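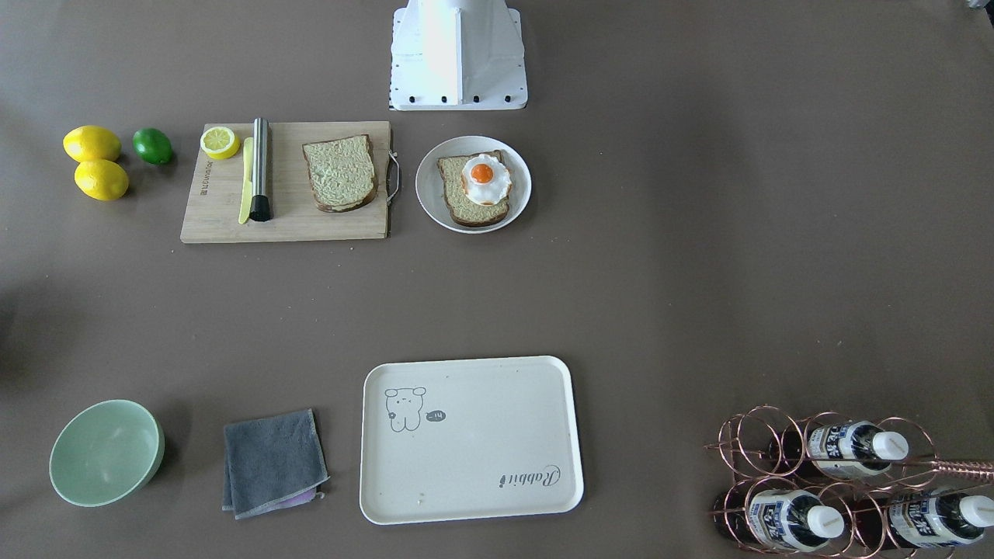 Two lemons and a lime, next to the cutting board.

How to Make Salt-Preserved Citrus
By Waltraud Rainer

Preserved citrus takes very little work and a lot of waiting. The method below fills one pint jar and uses only fruit and salt. I learned it from Elikem Laryea, who uses less salt than most printed recipes do, and I have kept to his amounts.

What you need

Lemons, enough to fill the jar, plus extra for juice
A lime or two if you like a sharper taste
Coarse salt without iodine
A clean pint jar with a lid
A sharp knife

Choosing the fruit

Pick fruit that feels heavy and has thin skin. You will be eating the peel, so buy unwaxed if the store has it. If not, pour hot water over the fruit, scrub it with a brush and dry it well.

Steps

1. Wash the jar and lid in hot soapy water. Let them air dry.

2. Trim both ends off each fruit. Cut it lengthwise into quarters, stopping short of the bottom so the pieces stay joined. Pick out the seeds you can reach.

3. Put a tablespoon of salt in the bottom of the jar.

4. Open each fruit and pack a tablespoon of salt inside. Use half that for a lime.

5. Push the fruit into the jar cut side up. Press hard with the back of a wooden spoon until juice comes out.

6. Keep going until the jar is full, then top it up with fresh juice. The fruit must be covered.

7. Close the jar and leave it in the refrigerator for 30 days. Turn it upside down and back again every day for the first week. Put a saucer under it in case the lid leaks.

Checking the jar

Look at it after 8 days. The level usually drops as the peel softens, and you may need to add more juice. Throw the jar out if you see fuzzy mold or it smells bad.

Using it

Rinse a piece under cold water and scrape away the pulp. Slice the peel thin. It goes well with roast chicken, lentils, rice and plain white beans. Hold back on other salt until you have tasted the dish.

Limes turn a dull olive color in the jar and stay firmer than lemons. Chop them finer.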